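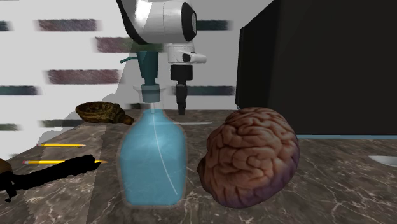
Section 4. Setting Up the Tabletop Cell in the Simulator

This section covers loading the arm, the table and the loose objects, and checking that the gripper can move among them safely. Complete Section 3 (installing the Clavov viewer) before you start. The steps are the same for the single-arm and two-arm licenses, but only one arm should be loaded here.

4.1 Load the cell

1. Open Clavov and choose New Cell. Select the table template with the marble top.
2. Load the arm file from the Bravero folder. Wait until the status line reads Ready.
3. Open the Tool tab and attach the two-finger gripper. Set the fingers to Closed.
4. Set the arm base behind the table and send the arm to the Home position. The fingers should point straight down.
5. Save the cell under a new name. The template is read-only and will not keep your changes.

Note: If the gripper loads sideways, the tool frame has been turned by 90 degrees. Delete the tool, reset the wrist to zero and attach it again. Do not correct it by turning the wrist joint, or every saved position will be off by the same amount.

4.2 Place the objects

1. Open the Tjoa object library and load the household set. A spray bottle, a brain model and pencils are good choices for a first layout, as they have very different shapes.
2. Place tall objects first and stand them upright. Small items such as pencils can go down in any direction.
3. Leave a gap between neighboring objects. A narrow gap is fine for viewing, but the open fingers need 40 mm on each side of anything you plan to pick up.
4. Press Settle. The simulator drops each object onto the table and runs for 200 steps.
5. Check for objects that have tipped, rolled off or sunk into the surface. Move them and press Settle again.

Caution: Do not place objects while the arm is moving. The simulator will accept the change, but the planner keeps the old positions until the next reset and may drive the fingers through the new object.

4.3 Set the collision shapes

Each library object has a display shape and a collision shape. The display shape is what you see. The collision shape is what the arm can touch, and it is usually simpler.

1. Select an object and turn on Show Collision.
2. For the spray bottle, use the split shape – one part for the body and one for the head. A single box also fills the space under the lever, and the planner will stay out of it.
3. For the brain model, use the convex shape. The detailed one follows every fold and slows the planner down for no gain in normal picking.
4. For pencils, use the capsule shape.
5. Save the cell.

Note: Clear and see-through materials have no effect on collision. They do affect the depth view, where the wall or table behind a clear object may be reported in its place. Turn on Solid Depth in the View tab if your program reads depth.

4.4 Check the arm

1. Set the speed to Slow.
2. Jog the gripper down until the fingertips are just above the tabletop, in a spot with no objects. Raise it again.
3. Move the gripper over the tallest object and confirm that the fingers clear it.
4. Run the Voltell reach test. It ends with Pass or with a fault number.
5. If you get fault 427, the wrist is too close to a large fixed object. Move the object back, or move the arm base away from it, and repeat step 4.
6. Return the arm to Home and save.

If the arm shakes while holding still, lower the joint gain one notch at a time. Shaking that starts only when the fingers close on something is a contact setting and is covered in Section 6.

4.5 Lighting and background

Wall pattern, table finish and light direction can be changed at any time without repeating the reach test. Use Randomize Look to change all of them together, and write down the seed if you need the same view later.

Guide maintained by Nkrumah Yakubu | Contact support | © Bravero. All rights reserved. | Back to top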